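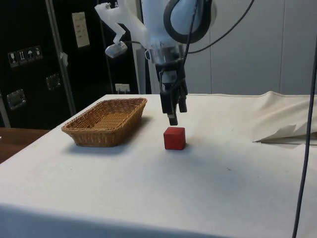

Dorkel low-entry trolley jack review

Price paid: £200
Used for: one season of autograss, plus work at home
Bought from: Pernow Motor Factors

I race a small hatchback in a club class, mostly at Delarside and a few away meetings when the van is behaving. My old jack started sinking at the end of last season and I didn't fancy another rebuild, so I bought the Dorkel in January and have used it at every meeting, 21 of them counting the two that were rained off after practice.

Lifting

It is rated at 2,000 kg, well over what the car weighs. The low entry was the main reason I picked it. With the ride height we run, the old jack would only go under if I drove the car up on two planks first. The Dorkel goes straight under the front crossmember with soft tyres on. At the back it's tight but it goes.

From the ground to both front wheels clear takes me 5 full pumps of the handle. There is a quick-lift pedal as well, which brings the saddle up to the car with your foot. I used it a lot to begin with and then mostly forgot about it.

Lowering is the weak point. The release is a twist of the handle and there isn't much between nothing and quite a lot. You get a feel for it, but I wouldn't hand it to someone who hasn't used it before without a word of warning. The Mai jack I had a go with in the pits at Pernow was much smoother on the way down, though that one costs a good bit more and is heavier to carry.
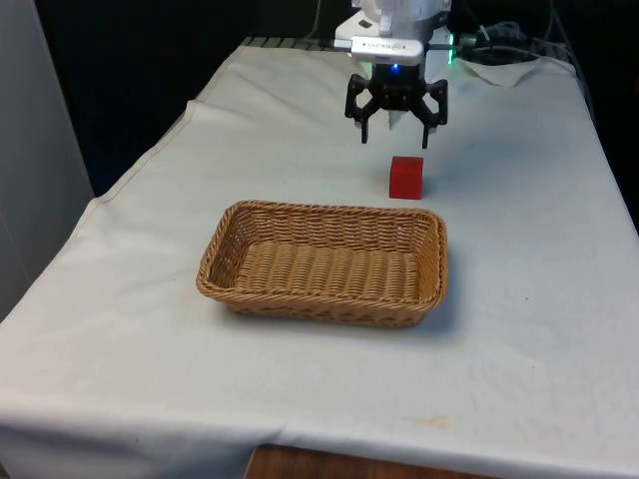
Gripper open above the white cloth

On grass

Most jacks in this price range are built for a garage floor, and the wheels show it. The Dorkel has narrow steel ones at the front and small castors at the back. On dry, hard ground it rolls fine. At Delarside in the wet it sinks and you end up dragging it, so I carry a square of thick board and put that down first. You'd want the board anyway for lifting on soft ground.

The handle comes in two pieces with a spring button. Mine got grit in it after the second meeting and wouldn't come apart until I soaked it in oil. It has been all right since I started wiping it before it goes in the van.

How it has lasted

No leaks so far. The paint has chipped off the arms and there is surface rust where it has chipped. The rubber pad on the saddle split in May — a replacement from Pernow Motor Factors was cheap, and the new one seems to be a slightly harder rubber. One castor has gone stiff and grease hasn't helped much.

I've also used it on the van, front end only. It copes, but the arm doesn't go high enough to be much use for anything past a wheel change. If you mainly work on something tall, buy a different jack. And as with any of them, get the car on stands before you go underneath.

Good: goes under a low car, light enough for one person to lift into a van, spares are easy to get
Bad: jerky release, poor wheels for grass, thin paint

Would I buy it again? Yes, at £200. Much more than that and I'd save up for the Mai.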